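브라이어크데일 손뜨개 아카이브 사업 중간 진행 보고
2021년 3월 12일
수신: 솔루스 재단 지역문화 지원팀 후마이라 아프리디 담당자님
작성: 브라이어크데일 편물자료실 베르그토라 스노라도티르

담당자님, 안녕하세요. 지난 12월에 짧은 메모를 드린 뒤로 소식이 뜸했습니다. 그사이에 일이 정말 많이 나아가서 어디서부터 적어야 할지 즐거운 고민을 했습니다. 예산 집행표는 따로 첨부했으니 이 글에서는 작업 내용 위주로 말씀드리겠습니다.

1. 수집 현황

현재까지 목록에 오른 편물은 129점입니다. 장갑과 벙어리장갑이 가장 많고, 양말, 목도리, 어부용 스웨터, 아기 모자가 그 뒤를 잇습니다. 처음 계획서를 쓸 때만 해도 스웨터가 중심이 될 줄 알았는데, 막상 문을 열어 보니 다들 서랍에서 장갑을 꺼내 오셨습니다. 스웨터는 풀어서 다른 옷으로 다시 떴다는 이야기를 많이 들었습니다. 장갑은 풀어 봐야 실이 얼마 나오지 않으니 그대로 남은 것이겠지요. 덕분에 이 지역의 장갑 뜨는 법만큼은 어디에 내놓아도 부끄럽지 않을 만큼 자세히 정리할 수 있게 되었습니다!

특히 반가운 것은 옛 분나그 방적소의 견본첩입니다. 문 닫은 가게의 다락에서 나왔는데, 실 꼬임별로 작은 편물 조각이 한 장에 하나씩 꿰매져 있고 옆에 연필로 바늘 굵기와 콧수가 적혀 있습니다. 글씨가 흐려서 읽지 못한 줄이 아직 남아 있지만, 읽은 부분만으로도 지금까지 짐작만 하던 실 굵기를 상당수 확인했습니다. 표지 안쪽에 누군가 장 본 목록을 적어 놓은 것도 그대로 보존했습니다. 양파와 등잔 기름이 들어 있더군요.

기증과 대여는 구분해서 관리하고 있습니다. 대여품은 조사와 촬영을 마치는 대로 돌려드리고 있고, 기증품은 중성지에 싸서 상자에 눕혀 보관합니다. 좀벌레 점검은 계획서대로 하고 있으며 지금까지 피해가 확인된 것은 없습니다. 다만 기증받은 모자 가운데 예전에 이미 좀이 먹은 것이 있어 냉동 처리를 거친 뒤 다른 상자에 따로 두었습니다.

2. 도안 복원

이번 기간에 제가 가장 신나게 매달린 부분입니다. 이 지역 장갑에는 글로 된 도안이 거의 없습니다. 어머니 옆에서 보고 배운 분들이라 "여기서 줄이고, 손가락 들어갈 만큼 남기고" 정도로만 설명하십니다. 그래서 실물을 펼쳐 놓고 한 단씩 읽어 가며 기호로 옮기고, 그 기호대로 다시 떠서 원본과 나란히 놓고 비교하는 방식을 씁니다. 틀리면 풉니다. 많이 풀었습니다.

고무단은 의외로 까다로웠습니다. 겉뜨기 두 코, 안뜨기 두 코의 흔한 고무단이라고 생각했던 장갑이 알고 보니 겉뜨기를 모두 꼬아 뜬 것이었고, 그 차이 때문에 손목이 훨씬 단단하게 조여집니다. 첫 복원품은 그걸 놓쳐서 손목이 헐렁했습니다. 두 번째 복원품을 원래 주인의 따님께 드려 보니 끼자마자 "아, 이 느낌이에요" 하셨습니다. 녹음기를 켜 두지 않은 것이 두고두고 아쉽습니다.

엄지 부분은 세 가지 계통으로 나뉩니다. 손바닥 옆에서 삼각형으로 코를 늘려 가는 것, 실을 바꿔 떠 두었다가 나중에 풀어 코를 줍는 것, 그리고 코를 묶어 두고 그 위에 새로 코를 잡는 것입니다. 세 번째 방식은 바닷가 쪽 집안에서만 나왔습니다. 표본이 적어 단정하기는 이르지만, 집안별로 지도를 그려 보면 재미있는 그림이 나올 것 같습니다.

색에 대해서도 한 줄 덧붙입니다. 실제로 매일 쓰던 장갑은 대부분 검정, 짙은 회색, 양털 본래의 갈색입니다. 무늬가 화려한 것은 결혼 선물이거나 교회 갈 때 끼던 것이라고 합니다. 우리가 만든 첫 홍보지에 화려한 장갑만 실었던 것을 반성하고, 다음 인쇄물에는 평상용 장갑을 앞쪽에 싣기로 했습니다.

3. 강습과 구술 채록

강습은 초급반과 장갑반 2개로 운영하고 있습니다. 모이기 어려운 시기라 대부분 화상으로 진행했는데, 손 모양을 화면으로 보여 주는 일이 생각보다 어려워서 처음 몇 번은 진땀을 뺐습니다. 지금은 굵은 실과 밝은 색 바늘을 쓰고, 천천히 한 번, 보통 속도로 한 번, 다시 천천히 한 번 보여 드립니다. 수강생들이 서로의 뜨개를 화면 가까이 들이밀며 자랑하는 시간이 매번 길어져서 끝나는 시간을 지킨 적이 거의 없습니다. 장갑반에서는 벌써 자기 할머니 장갑을 직접 복원해 보겠다는 분이 나왔습니다. 이보다 기쁜 소식이 있을까요.

구술 채록은 전화 통화로 바꾸어 이어 가고 있습니다. 얼굴을 못 보니 서먹할 줄 알았는데, 오히려 뜨개를 하면서 통화하시는 분이 많아 이야기가 길고 편안합니다. 바늘 부딪치는 소리가 녹음에 그대로 들어 있는데, 저는 이 소리를 지우지 말자는 쪽입니다. 녹취록은 사투리를 살려 적고 뜻풀이를 뒤에 붙입니다. 고무단을 부르는 말만 해도 마을마다 달라서 용어집이 계획보다 두꺼워지고 있습니다.

4. 안내 책자와 온라인 목록

책자 원고는 본문이 거의 완성되었고 도판 설명을 쓰는 중입니다. 인쇄는 1,000부로 계획했으며, 그 가운데 500부는 학교와 도서관에 나누어 드립니다. 온라인 목록은 인포트 시스템에 올리고 있는데, 편물용 항목이 따로 없어 '뜨개 조직', '코줄임 위치', '수선 흔적' 세 칸을 새로 만들었습니다. 수선 흔적 칸을 채우는 일이 특히 재미있습니다. 뒤꿈치를 세 번이나 다른 색 실로 기운 양말을 보면 그 집 겨울이 눈앞에 그려집니다. 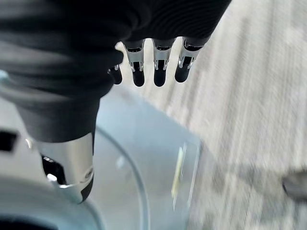

책자에서 제가 가장 공들이는 장은 손목과 손등을 다룬 부분입니다. 손가락 없는 장갑은 그물을 손질하거나 생선을 고르던 분들이 겨우내 쓰던 물건인데, 손끝은 내놓고 손등과 손바닥만 감싸야 하니 편물이 얇으면서도 잘 늘어나야 합니다. 가는 골이 진 검은 니트가 손등과 손바닥을 덮고 엄지 바로 위에서 소맷부리처럼 좁아지면, 가로로 잡힌 주름에 옅은 회색빛이 돌아 검은색 안에서도 골의 결을 읽을 수 있습니다. 도판 설명에는 이렇게 주름을 보고 골의 방향과 늘어나는 정도를 짐작하는 요령을 넣으려고 합니다. 검은 편물은 코가 잘 안 보여 초보자들이 지레 포기하는데, 빛이 닿은 주름부터 보기 시작하면 훨씬 수월합니다.

도안 기호는 국제적으로 쓰이는 것을 따르되, 꼬아뜨기 고무단처럼 이 지역에서 중요한 기법은 글로도 풀어 적습니다. 교정은 장갑반 수강생들이 직접 떠 보면서 맡아 주기로 했습니다. 첫 교정에서 벌써 엄지 코 줍기 설명에 한 단이 빠진 것이 발견되어 고쳤습니다.

5. 늦어지는 부분과 요청 사항

섬 지역 방문 조사는 아직 하지 못했습니다. 배편이 줄었고 어르신 댁을 찾아뵙는 것도 조심스러워 다음 기간으로 미루었습니다. 우편으로 장갑을 보내 주신 분이 계셔서 그분 것만 먼저 조사했습니다. 방문비로 잡아 둔 금액은 쓰지 않고 남아 있습니다.

이 가운데 일부를 왕복 우편료와 포장 재료비로 돌려 쓸 수 있는지 여쭙고 싶습니다. 항목 간 변경이 필요하다면 양식을 보내 주세요. 바로 작성하겠습니다. 또 책자 뒤표지에 들어갈 재단 표기가 작년과 같은지도 확인 부탁드립니다.

6. 다음 기간 계획

먼저 분나그 견본첩의 남은 줄을 판독하고, 견본첩 속 실에 가장 가까운 실을 찾아 시험 편물을 뜰 생각입니다. 엄지 계통 지도는 초안을 그려 구술해 주신 분들께 우편으로 보내 드리고 의견을 받겠습니다. 틀린 집안을 적어 넣으면 분명히 전화가 올 텐데, 그 전화가 벌써 기다려집니다.

장갑반은 손가락장갑으로 넘어갑니다. 손가락 사이 구멍을 메우는 방법이 집집마다 달라서 수업 자체가 조사가 될 것 같습니다. 시간이 되시면 화상 수업에 한번 들러 주세요. 바늘과 검은색 아닌 실만 준비하시면 됩니다.

베르그토라 스노라도티르 드림

첨부: 예산 집행표, 수집 목록, 책자 원고 일부(손목과 손등)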